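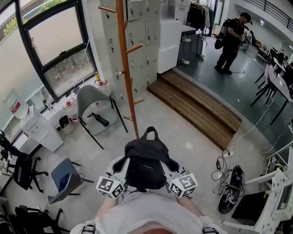

Lockers and coat rack, with the window to the left.

Palon Screening Room Projector, Model 504

The Palon 504 is a digital cinema projector for small rooms: film clubs, college screening rooms, preview theaters and single-screen houses with up to 90 seats. It is built by Fuentealba and sold in North America through Renum. The current version replaces the earlier 504, which had a lamp. The new one uses a laser light source and has no lamp to change.

Who it is for

Most of our customers show a mix of new releases, older films on disc or file, and work by local filmmakers. The 504 handles all of these from one menu. You set up a preset for each kind of program (aspect ratio, color, sound delay) and pick it from the list before the show. Presets can be locked so that a guest operator can run a film without changing the room's settings.

It is not meant for large auditoriums. If your screen is wider than 20 feet, look at the Palon 1560, which has a brighter light source and takes the same lenses.

Picture

The 504 projects at 4K resolution. Black levels are noticeably better than on the lamp version, and this matters most with night scenes and older black-and-white films, where the lamp model tended to turn shadows gray. Color is set at the factory and can be adjusted on site with a meter. We suggest checking it once a year.

Scope and flat films are both shown at full image height when the motorized zoom lens is fitted. With the fixed lens, scope films are shown with bars at the top and bottom, so you will want adjustable masking if you program a lot of widescreen work.

24 frames per second material plays at its own rate. Silent films transferred at slower speeds can be played at 16, 18, 20 or 22 frames per second if the file was made that way.

Sound

The projector passes sound through to your existing processor. It has no built-in speakers. Delay can be set in single-millisecond steps and saved with each preset.

Noise

Fan noise is 51 dB at full output, measured at one meter, and lower in the reduced output mode. In a booth this is not a concern. If the projector has to sit in the room with the audience, order the Grunus quiet housing, which has its own air path and a glass port on the front. The housing adds nine inches to the depth of the unit, so measure the shelf before ordering.

Specifications

Resolution: 4096 x 2160
Light source: laser, sealed
Recommended screen width: 8 to 20 feet
Lens options: fixed, manual zoom, motorized zoom
Inputs: two HDMI, two SDI, one network port for file playback
Internal storage: 4 TB, removable drive
Power: 120 V, standard 20 amp circuit
Weight: 90 lb without lens
Operating temperature: 50 to 95 degrees F

In the box

Projector body
Power cord
Remote control with two batteries
Wall control panel and 50 feet of cable
Dust filter, plus one spare
Printed setup guide

Lenses, the quiet housing and ceiling mounts are sold separately.

Installation

The 504 can be placed on a stand, a shelf or a ceiling mount. Two people are needed to lift it. Leave 12 inches clear behind the exhaust and do not block the filter on the left side. Renum can send an installer, who will hang the unit, align the image to your screen and set up the first four presets. Installation is usually finished in a day. Rooms with a steep projection angle may need a second visit to fit masking.

Care

Clean the dust filter every month and replace it twice a year. Wipe the lens only with a dry lens cloth. Do not open the light source compartment. There are no parts in it that you can service, and opening it ends the warranty.

Warranty and service

Three years on the body, five years on the light source. Lenses carry a one-year warranty. Phone support is open on weekdays and on Saturday evenings, when a lot of rooms have shows. For service questions, ask for Kyriaki Vlachopoulos. For quotes, trade-ins on the lamp version and demonstrations, contact Leonie Tipoki.

Trade-in credit on the lamp version applies to orders placed by February 29, 2024. The old unit must power on and include its lens. Shipping is arranged after the new projector has been installed, so your room does not have to go dark in between.

Related products

Palon 1560 projector
Palon motorized zoom lens
Grunus quiet housing
Replacement dust filters, pack of four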